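The summer I learned to cook beans

I came home from Listoscombe in July with a sunburn, a bag of dirty laundry and 4 pounds of dried beans. The beans were from the little market by the harbor, the one where everything is sold out of sacks and you have to guess what the handwriting says. I'd meant to buy peaches.

I should say that I grew up in a canned bean house. Dried beans were something you glued to paper plates at school. So they sat on top of my fridge for a few weeks, looking at me, until one rainy evening when I had no groceries and no wish to go get any.

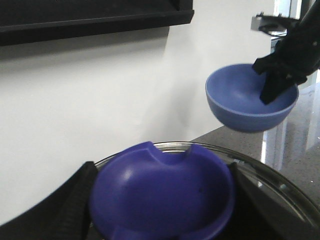
My first batch was terrible. I skipped the soak, got impatient after an hour and ate them anyway – chewy outside, chalky in the middle, and a stomachache that lasted into the next afternoon. The second batch I forgot about completely and they went to mush, which I mashed with garlic and spread on toast and told everyone was the plan all along.

Somewhere in there I found an old post on Meesuk (the recipe forum with the awful orange background, still going strong!) with something like 600 replies, all of them arguing about salt. Half the people say salt in the soaking water ruins the skins. The other half say it saves them. I tried it both ways and I'm with the salters now, a good spoonful at the start and another near the end. I also throw in a bay leaf, half an onion and whatever parsley stems are dying in the drawer.

The other thing is the heat. I kept boiling them hard, and they'd bang around and split. Now I let them boil for the first 10 minutes or so and then turn it way down, until there's just a bubble here and there, and I go read a book. 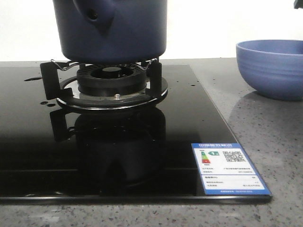 Dark blue pot on the gas burner

I've gotten a bit obsessive about the cooking water too. It goes into soup, into rice, into the pan when I'm frying greens. My sister thinks this is disgusting but she had two bowls of the soup.

Next up are the big speckled ones from Mikitmont, which I've only ever seen in one shop and which cost more than I'd like to admit. If anyone has cooked them, do they need the full overnight soak? The bag says 13 hours and that seems oddly exact.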